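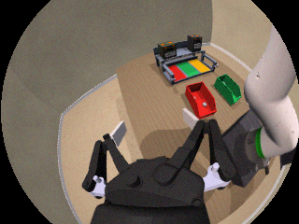
フレリッツ読書室 助成金の中間報告

いつもお世話になっております、フレリッツ(Flellitz)のYaoです。前回の報告が12月だったので、ずいぶん間が空いてしまいました。すみません!書きたいことがたまっているので、少し長めになります。

本の登録作業

いちばん時間がかかっていた蔵書の登録ですが、382冊まで終わりました。前の持ち主の方から譲っていただいた箱の中身は、これでひと通り台帳に入ったことになります。いやあ、古い児童書って奥付がばらばらなんですね。版と刷が分けて書いていなかったり、訳者名が表紙と扉で違っていたり。そのたびに手が止まって、気づくと中身を読んでいる(これがいけない)という繰り返しでした。

このうち86冊は背の傷みがひどく、修理に回すことにしました。糊と和紙でなんとかなるものは自分たちで直していて、綴じ糸が切れているものだけ製本のZelportさんにお願いしています。見積もりは予算内におさまりました。戻ってくるのは夏前の予定です。

貸出のこと

登録してくれた方は69人になりました。小学校の低学年のお子さんと、そのおばあちゃん、おじいちゃん世代が多いです。間の世代がすっぽり抜けているのが悩みで、閉室の時間が早すぎるのかなと思っています。試しに夜も開ける日を月に2回つくったところ、仕事帰りに寄ってくださる方がぽつぽつ出てきました。もう少し続けて様子を見させてください。

貸出の記録には Brivo という表計算のひな形を使っています。最初は紙のカードにこだわっていたんですが、延滞の確認がもう大変で大変で……。あっさり降参しました。カードも捨てるのは惜しいので、本の後ろのポケットに残してあります。子どもたちは前に借りた人の日付を見るのが好きみたいです。

外国語の棚

Mirko Tedescoさんがイタリア語の絵本の読み聞かせを引き受けてくれました。言葉がわからなくても絵でついていけるようで、終わってから同じ本を日本語で読んで、とせがまれます。ただ、日本語訳がある絵本ばかりではないので、次は先に両方そろうものから選ぼうと話しているところです。この棚の購入費は少し余っていまして、来期に繰り越せるかどうか、お手すきのときに教えていただけるとうれしいです。

うまくいっていないこと

返却ポストの設置は遅れています。大家さんの了解はいただけたのですが、雨の吹き込む向きだということがあとからわかり、場所を考え直しています。それから広報紙も、春号は出せませんでした。原稿は半分できていて、完全に私の手が回っていないだけです。夏号と合わせて一度に出すつもりでいます。

このあとの予定

夏休みに入る前に、修理から戻った本を並べる棚を一段増やします。登録の残りは寄贈の雑誌だけなので、こちらは貸し出すか室内で読むだけにするかを決めてから手をつけます。領収書の写しは別便でお送りしました。足りないものがあればご連絡ください。

2018年5月6日
Yao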